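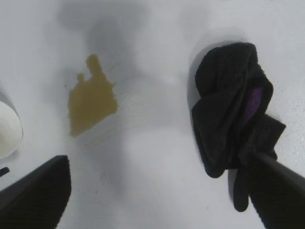
A brown spill on a white surface, with a black cloth beside it.

Spill wiping

Spill wiping is the removal of a liquid from a hard surface with a cloth, and I've been keeping this entry going for the Greenwood household wiki since one very bad December with a gravy boat. It overlaps a lot with blotting (see Blotting), but people mix the two up so often that I gave each its own page.

Cloths

Any soft fabric that drinks up liquid will do. Old towels are my favorite, and knitted rags come a close second – they grab thick stuff like mustard or gravy really well. Dark cloths hide stains, so you can keep one in service for years! The downside is that you can't easily tell when it's full. Some cloths have a second color tucked inside the folds, and I like those for keeping track of which side I've used.

Method

Work from the outer edge toward the middle so the puddle doesn't grow. Fold the cloth into a pad, press, lift, turn to a clean side and go again. I allow 3 passes for a thick sauce, then one more with a damp cloth for the streaks. On matte white they show up badly in slanting light, so bend down and check.

Names and history

In Drurorholm the job is called "edging in." Vojtěch Vaněk used the term in his Trudstead housekeeping booklet, which runs to 112 pages and gives 5 of them to table spills (I own two copies, both stained).

See also: Blotting; Dishcloth; Dranora method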